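Equipment Review: The Riteck Hand-Held Gripper Kit for Demonstration Collection

The Riteck hand-held gripper kit is sold to groups that need large numbers of manipulation examples and do not have a robot arm free to produce them. The operator carries the gripper, performs a household task by hand, and the camera mounted above the fingers records what the gripper would see. Our technical office evaluated two kits between April and August as part of the Mummont home tasks project. This review is intended for project leads who are considering a purchase for the coming year.

Contents and assembly

Each kit contains the gripper body, a camera mount, two pairs of curved fingers, replacement grip pads, a wrist strap, and a carrying case. The camera and storage card must be bought separately. Assembly requires a single hex key, which is supplied. The printed instructions are short and omit the order in which the finger screws should be tightened. On our first unit this left the fingers slightly out of line, and the closing width had to be calibrated a second time. The online version of the manual has been corrected.

Handling

The trigger has a long, even pull, and the operators adapted to it quickly. Closing force follows the hand closely enough that soft packaging can be picked up without being crushed, provided the operator has practiced. Wrist fatigue was the most frequent complaint. After 60 minutes of continuous work, the quality of demonstrations declined noticeably: approaches became hurried and more grasps had to be repeated. We now schedule a break well before that point and recommend that other groups do the same.

The grip pads hold cardboard, fabric, and most plastics well. They are less dependable on glossy bottles and on any rounded object wider than the palm. Thin plastic bags remain the most difficult item in our task list. A bag changes shape with every touch, hides whatever is inside it, and often covers one of the fingers at the moment of contact. The kit cannot solve this, but the fingers are narrow enough that the other one usually remains in view. 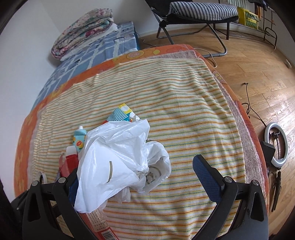
Recording in private homes also places demands on the kit that a laboratory bench does not. Beds and sofas give way under the gripper, and operators accustomed to tables tend to press too far before closing. Patterned blankets and bedspreads proved useful for position tracking, which relies on visible texture. Plain white walls had the opposite effect. When the camera faced one at close range, tracking was sometimes lost and the recording had to be discarded.

Data quality

We judged the kit mainly on the share of recordings that could be passed to training without manual repair. In the first month that share was 68 percent. Most rejected recordings failed for one of the following reasons:

Tracking lost during a fast turn of the wrist
Fingers not fully opened at the start of the recording
Task ended before the object was released

Only the first is attributable to the equipment. The other two were addressed through operator training, and later months were better, although we did not measure them under the same conditions and do not report a figure.

The export software, Gular, is supplied with the kit. It aligns the video with the finger width and writes a separate file for each demonstration. It is stable but slow, and it offers no means of marking a failed attempt during recording. Our operators said the word "cancel" aloud and reviewers removed those recordings afterward. We consider this the most serious omission in the product.

Power and durability

The battery lasts up to 60 minutes with the tracking unit active, so a spare should be regarded as essential. The frame and screws showed no damage at the end of the evaluation. The grip pads wore more quickly than expected, particularly at the tips, and were replaced 2 times on the unit used most heavily.

Comparison

The office previously used the Tô gripper, which is lighter and has a more comfortable handle. Its straight fingers were poorly suited to bags and loose cloth, however, and replacement parts were slow to arrive. Groups working only with rigid objects on tables may still prefer it.

Recommendation

The Riteck kit is recommended for collection in homes and other furnished rooms, subject to the purchase of spare batteries and pads. Groups without staff to review recordings should wait until the export software allows attempts to be marked as they are made. Existing Tô users may borrow one of the evaluation kits on request to the technical office.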